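Collecting Demonstrations for a Sorting Task
Project report, second semester
Bouchra Hajji, Mahmoud Lamrani and Radwa El Ouafi
Supervisor: Hanane Radwan
Submitted September 19, 2026

1. Purpose of the project

Our group was asked to prepare a small set of demonstrations from which a learning system can be trained to sort parts by shape. The training itself is done by another group, led by Otis Boateng, and is not included in this report. We describe only how the examples were gathered and which difficulties we met.

We began in April with a different plan. At that time we wanted to use many household objects, but our supervisor advised us to choose a few simple parts and to vary their positions carefully. We called the new task Stiltwood, and this name is also used in the file folders.

2. Work area

All demonstrations were made on the same speckled gray table, with a pale curtain behind it. The curtain hides the rest of the laboratory, so that people walking there do not appear in the recordings. The parts are gray blocks with a recess in the top, and a cylinder. A turquoise bin is used to hold parts. For each demonstration the operator moves the arm by remote control, and the camera views are saved together with the joint positions.
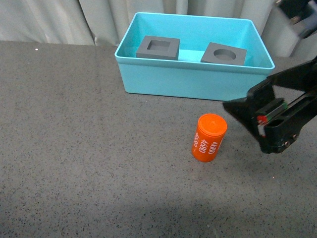
Figure 1. Cylinder on the table and two blocks in the bin, one with a square recess and one with a circular recess.

The cylinder is orange and has the number 4680 printed on its side. We chose it for the strong color, which is easy to find when we check the recordings by eye. The blocks were more difficult for us. Their gray is close to the gray of the table, and in our first recordings we sometimes could not see well where a block ended.

3. Procedure

Before each demonstration, one student placed the parts according to a list, and the operator waited with the gripper open. The list gives a position and an angle for every part. The angle is important — if all blocks are placed straight, the system may learn only straight blocks. After the demonstration, the third student wrote "keep" or "repeat" in the log, with a short reason.

We changed roles after every session. Each of us has a different way of moving the arm, and we wanted this difference to be present in the data.

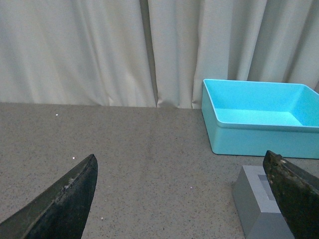

Figure 2. Close view between the gripper fingers, with a block at the right and the empty bin behind it.

The close view was added later, on the advice of Otis. It shows the fingers and the part near them, which helps to judge if the approach is good. Its weak point is that a finger can cover a part of the block. For this reason we never decided on "keep" from this view only.

4. Results

In total we kept 66 demonstrations from five sessions. The most frequent reason for a repeat was that the operator stopped in the middle of a movement to think. Such pauses are confusing for the learning system, so we removed these recordings completely.

Two problems stay open. The light on the table was not the same in all sessions, and shadows of the arm fall on the parts in different ways. Also, our log was kept on paper in the first session, and some reasons are hard to read.

5. Next steps

We will give the recordings to the training group with a copy of the log. If there is time, Radwa and Mahmoud will record more examples with the blocks turned at larger angles.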